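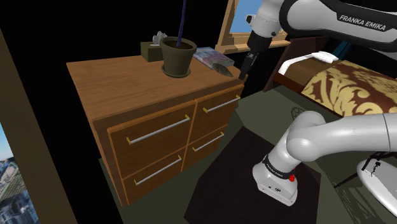 Ticket 228: Syndicate draw results show "pending" after the draw has been paid out
Product: Emano (lottery pool manager), web version
Reported by: Poduval office pool
Handled by: Zofia Duda
Opened: September 2023
Status: Resolved, with one leftover (see end)

Customer's report

We run a lottery pool for the office. 100 members, one entry each per draw. Last night's draw finished, the numbers were on the news, the lottery's own site had them up, and Emano still says "Pending – good luck!" next to every one of our tickets. We have had our luck. We would like to know what kind it was.

Refreshing doesn't help. Logging out and in doesn't help. One member has begun checking the tickets by hand with a highlighter and is enjoying it far too much.

First reply

Thanks for the report. Please don't delete and re-enter the tickets. I know it's tempting, and I know the button is large and friendly. Re-entered tickets get a new purchase time, the new time falls after the draw, and Emano will then tell you with great confidence that you didn't play.

Could you send me:
The draw number shown at the top of the pool page
The time zone under Pool Settings
Whether the tickets were typed in or imported from a file

Customer

Draw number matches the one on the paper tickets. Time zone says "Default." Imported from a file, same as always.

Also, we may have deleted and re-entered 10 of them before reading your reply.

Log

Confirmed the results feed is fine. Other pools on the same draw settled within minutes of the numbers being published, including my own test pool, which won nothing, as is its custom.

Opened the customer's pool in read-only mode. The winning numbers are attached to the draw. The tickets are attached to the pool. The pool and the draw have apparently never met.

Asked about the import file. The customer exports it from Firlow, the spreadsheet add-on that plenty of pool organizers use. Got a copy of the file.

Compared it with one from May, which settled without trouble. Same columns, same order. The older file writes the draw number as plain digits. The new one has a comma in it, so draw 1000 comes in as 1,000. Firlow changed its export at some point between the two and put the news under "Improved readability." It is more readable. Emano just happens not to be much of a reader.

What our importer does with the comma: it takes it as the end of the value, files the tickets under draw 1, and shows the customer the draw number from the original file so that all looks well. Draw 1 took place years before the pool existed. Since it has no results stored on our side, the tickets wait for them. They would have waited very patiently.

Tried to reproduce. Imported the customer's file into the test pool and got "Pending – good luck!" straight down the page. Took the comma out, imported again, and the whole lot settled.

Reply to customer

Found it. Your tickets were filed under the wrong draw on account of a comma. You did nothing wrong, apart from the part we've already talked about.

To fix the tickets that are still as you imported them:
1. Go to Pool, then Tickets, then Move to Draw.
2. Type the draw number without the comma.
3. Press Move, and leave the page open until the bar fills up. It stops near the end for a while. It always does that.

Leave the re-entered ones to me. I can put the original purchase times back from the import record, but it has to be done from our end.

Customer

Moved them. They settled. We have matched two numbers on one ticket, which the lottery's prize table values at nothing at all. The highlighter had reached the same conclusion an hour earlier and would like this noted.

Is the "Default" time zone anything to worry about?

Reply to customer

Noted. Purchase times are restored on the re-entered tickets and those have settled too. No prizes there either, I'm sorry to say.

"Default" means the time zone of our server. It has nothing to do with this problem, but it can cause a different one if you ever import close to the sales cutoff. Change it to your own under Pool Settings. It only affects new tickets.

Further log

Rerkside, who look after the importer for us, were sent both files. Their first answer was that a draw number with a comma isn't a number. Sent them the files again with the question of why, in that case, it had been accepted. Their second answer was a patch.

With the patch, commas, spaces and periods inside the draw number are stripped before it's read. If the number still doesn't match a draw open for sale at the time of purchase, the import stops and shows an error. Tested with the customer's file, the one from May, and a file I made by leaning on the keyboard. The first two went in. The third was turned away.

Ran a search for other pools with tickets sitting under draw 1. Found three. Moved their tickets and wrote to the organizers. One has replied so far, to ask if this means they won. It does not.

Still open

The "Pending – good luck!" label has no time limit and will go on wishing people luck forever. Asked for it to change to "Results delayed, contact support" one day after the draw. Logged as a separate request, low priority.

Closed at the customer's request. Z.D.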